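발표 원고 메모: 객실 세탁물 위탁, 계약서보다 먼저 볼 것들
소규모 숙박업 운영자 모임, 오후 2시 세션

인사. 이름과 하는 일만 짧게. 객실 13개짜리 숙소를 운영하고 있고, 오늘은 침구 세탁을 밖에 맡기면서 겪은 일을 이야기한다고 말할 것. 인테리어나 예약 채널 이야기는 안 한다고 미리 말해 둔다. 지난번에 그쪽 질문이 많아서 시간이 모자랐음.

시작은 숫자로. 작년 한 해 우리가 세탁업체에 보낸 침구류가 2846장. 시트, 이불 커버, 베갯잇, 수건까지 합친 것. 객실이 적어도 이 정도는 나온다. 처음 맡길 때 나는 이 숫자를 몰랐고, 모르는 상태로 단가를 협의했다. 그래서 첫 계약은 손해를 봤다.

단가 이야기로 넘어간다. 업체는 보통 두 가지 방식으로 받는다. 장당 얼마, 또는 킬로그램당 얼마. 우리는 처음에 킬로그램으로 했다. 견적만 보면 더 쌌다. 그런데 수건 비중이 높은 집은 무게로 하면 불리하다. 수건은 두껍고 시트는 얇다. 여름에 수영장 손님이 오는 숙소라면 더 그렇다. 자기 숙소의 한 달 치 수량을 품목별로 적어 보고, 두 방식으로 각각 계산해 본 다음에 전화하시라고 말할 것.
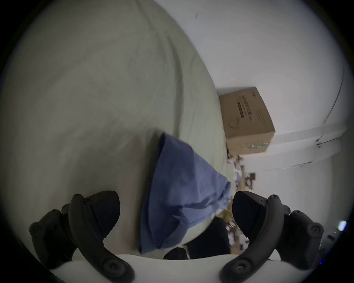

수량을 적을 때는 퇴실 청소 직후에 적는 게 제일 정확하다. 저녁에 몰아서 적으면 틀린다. 우리는 종이 한 장에 객실 번호와 품목 칸만 만들어서 린넨실 문 안쪽에 붙여 두었다. 앱도 써 봤는데 두 달 만에 그만뒀다. 장갑 낀 손으로 휴대폰을 꺼내는 게 번거롭다는 게 이유였다.

다음, 여유분. 세트를 몇 벌 가지고 있어야 하느냐. 세 벌이 기본이라고들 한다. 하나는 침대에, 하나는 선반에, 하나는 세탁소에. 우리는 네 벌로 간다. 수거가 이틀에 한 번이고 연휴에는 업체도 쉰다. 12월 말에 수거차가 하루 늦게 온 적이 있는데 그때 세 벌이었으면 객실 두 개를 못 팔았다. 네 벌로 늘리는 비용은 처음에 부담이 되지만, 시트 한 장이 세탁기에 들어가는 횟수가 줄어드니 수명도 그만큼 길어진다.

(여기서 물 한 모금. 뒤쪽 자리까지 들리는지 확인.)

수명 이야기 조금 더. 면과 폴리에스터 혼방 시트는 우리 기준으로 200회 정도 세탁하면 교체한다. 그보다 먼저 상하는 건 거의 다 얼룩이나 찢김이다. 고무줄 있는 매트리스 커버는 고무가 먼저 늘어난다. 업체 건조기 온도가 높으면 더 빨리 늘어난다. 계약 전에 건조 온도를 물어보고, 답을 못 하는 업체는 다시 생각해 볼 것. 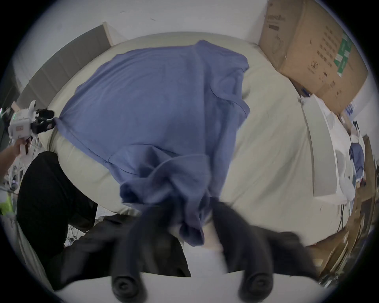
손님이 두고 간 옷이 침구에 섞여서 세탁소로 가면 누가 책임지나요?
계약서에 따로 적지 않았다면 대개 숙소가 책임집니다. 업체는 받은 것을 침구로 보고 고온으로 돌리기 때문에 옷이 줄어들어도 보상을 안 해 줍니다. 저희는 수거 자루를 묶기 전에 시트를 한 장씩 털고, 계약서에는 침구가 아닌 물건이 나오면 세탁하지 않고 돌려보낸다는 문구를 넣었습니다.

(이 질문은 매번 나오니 질의응답까지 미루지 말고 여기서 답한다.)

분실물은 사례 하나만 든다. 손님이 잠옷을 두고 갔다고 전화했고, 우리는 없다고 했고, 나흘 뒤에 세탁소 자루에서 나왔다. 배송비보다 전화 통화가 더 힘들었다. 그 뒤로 분실물 기록에는 발견한 시각과 객실 번호, 발견한 사람 이름을 적는다. 보관 기간은 예약 확인 메일에 써 둔다. 숙소마다 기간은 다르게 정해도 되지만 써 두기는 해야 한다.

업체 비교. 세 군데를 써 봤다. 업체 이름은 그대로 말해도 된다고 허락받음.

Herar는 수거 시간이 정확했다. 대신 최소 물량이 있어서 비수기에는 빈 자루 값을 내는 셈이었다. Zavgate는 다림질 상태가 제일 좋았는데 다른 숙소 시트가 자꾸 섞여 왔다. 크기가 같으면 침대에 씌우기 전까지 알 수가 없다. 지금 쓰는 곳은 Prurnuro. 다림질은 중간 정도고, 섞임이 거의 없고, 담당자와 통화가 된다. 나는 마지막 조건을 제일 높게 친다. 듣는 분들은 순서가 다를 수 있다고 말할 것.
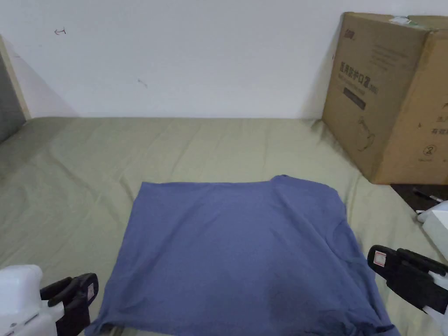 섞임을 줄이려면 표시를 해야 한다. 방법은 세 가지를 시험했다. 세탁용 펜은 서른 번쯤 빨면 흐려진다. 열접착 라벨은 모서리부터 뜬다. 밑단에 색실로 한 땀 박는 게 제일 오래갔다. 라벨은 1000장 단위로만 팔아서 아직도 서랍에 남아 있다. 필요한 분은 끝나고 오시면 나눠 드린다고 할 것.

색실은 침대 크기별로 색을 달리하면 개어 놓은 상태에서도 구분이 된다. 우리는 싱글이 빨강, 더블이 초록, 퀸이 노랑. 하얀 실은 쓰지 말 것. 한 번 해 봤는데 안 보인다.

검수. 돌아온 침구는 전부 펴 볼 수 없다. 우리는 자루마다 맨 위, 가운데, 맨 아래에서 한 장씩 꺼내 본다. 냄새, 얼룩, 습기를 본다. 덜 마른 채로 개어 온 시트는 하루만 지나도 냄새가 난다. 문제가 있으면 당일에 사진을 찍어 보낸다. 다음 날 보내면 어디서 생긴 얼룩인지 다투게 된다.

그래도 침대에 씌운 다음에야 보이는 게 있다. 주름이 그렇다. 손님 후기에 주름 이야기가 나온 적이 두 번 있고, 두 번 다 세탁이 아니라 시트 치수 문제였다. 매트리스 두께를 바꾸고 시트는 그대로 쓰고 있었다. 토퍼를 올린 방도 마찬가지다. 시트를 주문하기 전에 가로세로만 재지 말고 두께까지 재야 한다.

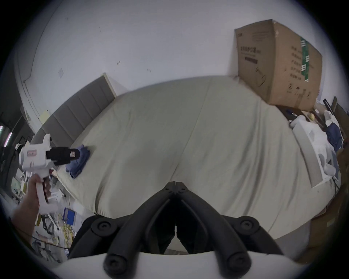
Zewditu Teshome은 이 부분에서 생각이 다르다. 지난 모임 뒤에 보내온 답장에서, 자기 숙소는 두께를 잴 것도 없이 평시트만 쓰고 사방을 접어 넣는데 그 편이 세탁 단가도 싸고 보관도 쉽다고 했다. 고무줄 커버를 고집하면 방마다 치수를 관리하느라 시간을 더 쓰게 된다는 것이다.

맞는 말이라고 소개할 것. 다만 평시트는 접어 넣는 데 손이 더 가고, 우리처럼 오전 11시 퇴실에 오후 3시 입실이면 그 시간이 빠듯하다. 직원이 두 명 이상이면 평시트, 혼자 돌리면 고무줄 커버가 나은 것 같다는 정도로만 말한다.

마무리 전에 계약서에서 확인할 항목을 읽어 준다. 화면에 띄워 두고 천천히.
수거 요일과 연휴 일정
최소 물량과 미달 시 요금
파손, 분실 보상 기준 (구입가인지 잔존가인지)
침구 외 물품 처리
해지 통보 기간

보상 기준은 꼭 짚을 것. 우리 첫 계약서에는 이 항목이 아예 없었다.

남는 시간은 질의응답. 수량 기록표 양식은 출구 쪽 탁자에 있음. Hazem Amrani가 다음 순서이니 5분 전에는 끝낸다.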